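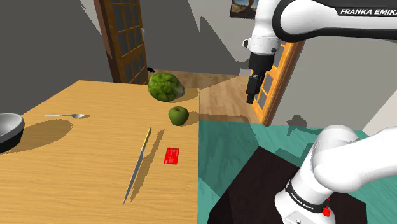 By the Stanciu Editorial Group, Laboratory Planning Series

Filed under: Engineering Management / Capital Equipment / Course Texts

Chapter 4
Planning a Manipulation Cell Before Purchase

4.1 Scope

A single-arm cell is commonly bought in the wrong order. The arm is chosen first, a budget line is raised to cover its price, and the table, the mounting, the tooling and the test objects are then fitted into whatever money is left. The chapter sets out a different order, in which the task is fixed first, the layout is tried in simulation, and the list of purchases is drawn up from the layout.

The rendered cell at the head of the chapter is the working case. It contains a Franka Emika arm on a dark box-shaped base, a two-finger gripper, and a wooden table carrying a small set of household objects. The same layout is used in the exercises at the end of the chapter and again in Chapter 6, where maintenance costs are treated.

4.2 The task statement

A task statement should fit on one page. It names the objects to be handled, the positions they may take, and the result required. It does not name a supplier.

Object choice has a direct effect on cost. A watermelon and an apple are both roughly spherical, but they differ greatly in diameter and mass, and a gripper bought for one may be of no use for the other. A flat card gives the fingers very little height to close on. A spoon and a knife are long and thin, and the knife brings a risk assessment with it. If all of these appear in the task statement, the planner must either accept that some will be pushed and not lifted, or allow for a second tool. Either choice is acceptable provided it is written down before quotations are requested.

The statement should also say which objects are fixed furniture and which are consumables. Fresh produce is replaced often and belongs in the running budget. Cutlery and bowls are bought once, with spares.

4.3 Layout and reach

The arm and its work surface need not share a support. In the working case the base stands on a teal surface beside the wooden table, and the gripper is held over the floor, clear of the tabletop. A waiting position of this kind takes up space that must be kept free in the real room. Planners often draw the reach of the arm over the table and forget to draw it over everything else.

Doorways deserve the same attention. The model room has two, and any route used by people should be marked on the plan together with the swing of the door. Where a route crosses the area the arm can reach, the cost of guarding or of a scanner enters the budget at once -- it should not be left for the installer to find.

Walls, door frames and pictures cost little to model. Their value lies in showing what a camera at the chosen position would see behind the objects, and whether the arm itself would block the view.

4.4 A worked budget

The teaching laboratory at Turkia planned a cell of this type over one academic year. The arm was already held in stock, so the exercise covered only the remaining items. Jirker quoted 3,614 euros for the table, mounting frame and cable management. Delivery and fitting added 846 euros, quoted separately and left out of the first draft of the budget. Layout work was done in Wondex, for which the department already held a licence.

Staff time was entered as 200 hours, divided between modelling, installation and acceptance testing. The lead time on the mounting frame was 27 working days. The order was placed in November, and the installation could not be booked until the frame had been received and checked against the drawing.

Two points follow for the reader's own budget. Fitting charges should be requested in the same letter as the goods. Staff hours should be listed even where no money changes hands, so that the work can be scheduled against teaching.

4.5 Limits of the simulated layout

A rendered cell settles questions of position and clearance. It is weaker on contact. Friction between finger and rind, the flex of a card and the slip of a polished handle depend on values that someone has typed in, and those values should be treated as assumptions until measured. The contingency line is sized in Section 4.6 from the number of such assumptions that remain open when the order is signed.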